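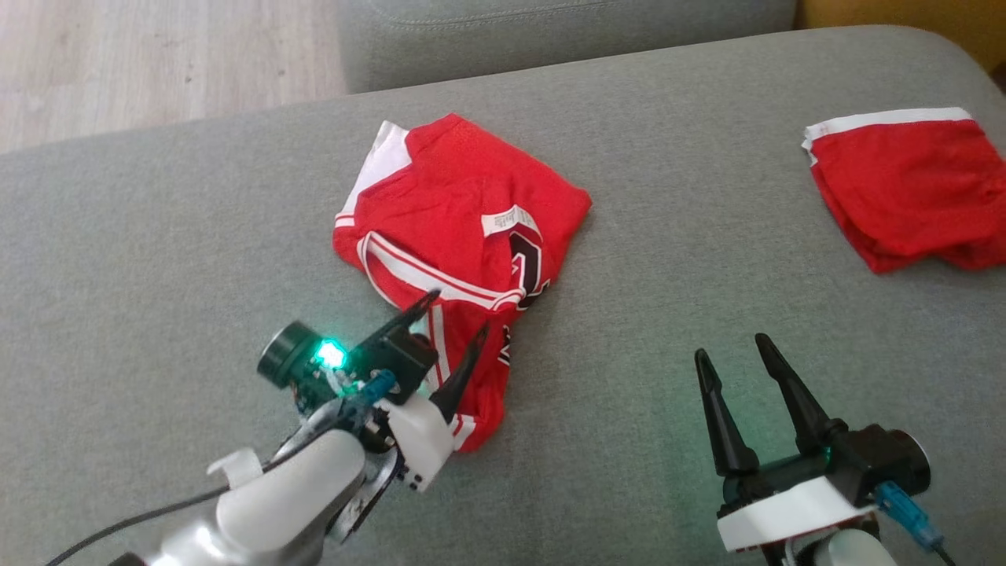 The sofa is where the laundry goes to think

The head of laundry for the Tuvthorpe youth basketball club would like it known that the title is a joke. There is no department. There is a washer, a gray sofa and a parent who once answered an email too quickly.

"I said I could take the jerseys that week," she says. "It has been 7 seasons."

We met in August 2020 to talk about the club kit, which is red, mesh and, in her opinion, designed by someone who never had to fold it. A basketball jersey has no sleeves to tuck in and no collar to speak of, just a striped V at the neck and two large holes. "A dress shirt wants to be folded. A jersey wants to be a puddle."

Her method starts with the jersey face down, armholes lined up. The sides come in to the middle, the bottom comes up to the shoulders, and the number ends up on the outside where it can be read. Shorts are folded once down the middle and once across, waistband on top. She used to do all this at the kitchen table, but mesh slides on a hard surface. Upholstery holds it still.

"People buy folding boards," she says. "I bought a couch." It came from Ledholm, in gray and mustard yellow, and the salesman talked for a long time about lounging. She recalls lounging on it once.

The gray was a practical choice. Red shows up against it, and so does lint, which she considers a fair trade. Her one rule is that the seat gets brushed off before any clean kit touches it.

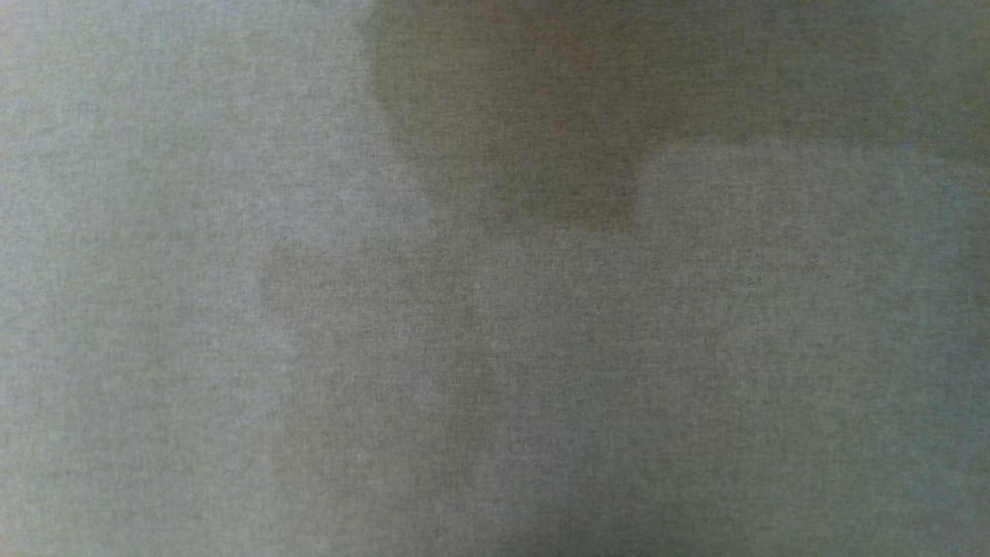

The gray weave, at close range.

The worst night of her career followed the Urnell tournament, when the wash came back with every set mixed up. Shorts went home with the wrong jerseys. One family kept a pair for a whole summer and returned it ironed, which she took as a criticism.

Now each jersey is matched to its shorts before anything is bagged. The bags came from Þorgeirsson, in a pack of 500, after she misread the order form. "I have 483 left," she says. "My grandchildren will be using those bags."

She plans to hand over the job in September. She planned that last September too.

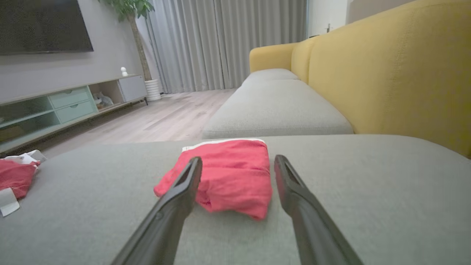 Do you ever iron the jerseys?

"Never. Mesh and a hot iron are not friends. I hang them while they're damp, fold them when they're dry, and whatever wrinkles are left come out in the first quarter."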